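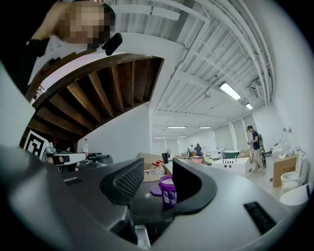 A subscriber wrote to the list in November:

> Our branch has had three requests sent back as "unfilled, lender does not supply" when the lender's own catalog showed the book on the shelf. In each case the book was part of a local history collection. I understand that lenders may keep such items in the building. What I do not understand is why Flurneo lets our patrons place the request in the first place. They wait two weeks, we tell them no, and they conclude that we did not try very hard.
>
> Could the loans office say (a) whether local history items are meant to be requestable at all, (b) whether a lender that declines is expected to offer copies of pages instead, and (c) who pays for the copies? The handbook speaks of "reasonable costs" and leaves it there.
>
> I would also like to know if the Nuchit pickup at Standport is still at 2 p.m. The bag was left behind twice last month.

The interlibrary loan office thanks the subscriber for raising these points and regrets the delay in replying. Several other libraries have since written to us directly on the same subject, and we are answering all of them through the list.

(a) Local history items

Whether an item can be requested is decided by the loan rule attached to its shelving location. When member catalogs were moved into Flurneo, locations with no rule of their own were given the general circulating rule. We have now checked every location that has "local," "history," "genealogy" or "county" in its label. Of these, 109 carried the general rule. The owning libraries confirmed that 77 of them should have been marked as in-building use, and those have been corrected. The remaining locations do circulate and have been left as they were.

Patrons will still be able to find in-building items in a search. The request button has been replaced by a line naming the owning library and its telephone number. Requests placed before the change will stay in the queue until staff cancel them. Please do so by hand, using the reason "in-building use," so that the patron receives the correct notice. The notice for "does not supply" is the one that caused the confusion, and we are rewriting it.

Libraries that use other names for such collections should send us the location codes. We know that the Ara branch keeps its town reports under "Vault," which our search did not pick up, and there are likely to be others.

(b) Copies in place of a loan

A lender that declines to send an item is asked to say, on the same form, whether it can supply copies. It is not obliged to do so. Bound newspapers, fragile maps and items given under a donor agreement are common grounds for refusal, and the borrowing library should accept the lender's decision. Where copies can be made, the patron should be asked for page numbers or at least a chapter. Requests for "anything on the family" are research requests. They go to the reference desk of the owning library and are outside the loan agreement.

Copyright limits apply in the usual way. The borrowing library keeps the record of what was asked for.

(c) Costs

Members do not charge one another for copies sent as files. For paper copies, the lender may bill for postage if the item cannot go by courier. The phrase "reasonable costs" was carried over from the earlier agreement, when most copies were mailed, and we agree that it is of little help now. Revised wording will be sent to directors for comment before the next edition of the handbook. Until then, no library should pass a charge on to a patron without first telling the patron the amount and receiving a yes.

Courier pickup

The Standport pickup remains at 2 p.m. Nuchit has informed us that its drivers were using the street entrance while the bags were waiting at the loading door. The stop instructions now name the loading door. If a bag is missed again, please report it to this office the same day, with the bag tag number, and do not call the driver.

Two related notes. Canvas bags with broken zippers should be sent back empty, with a knot in the strap, and will be replaced. Routing slips printed from the old template still show the former Ara address, so please discard any that remain at your desk and print new ones from the staff page.

Replies on the handbook wording may be sent to the list. Location codes and bag reports should come to the office address only.

Interlibrary Loan Office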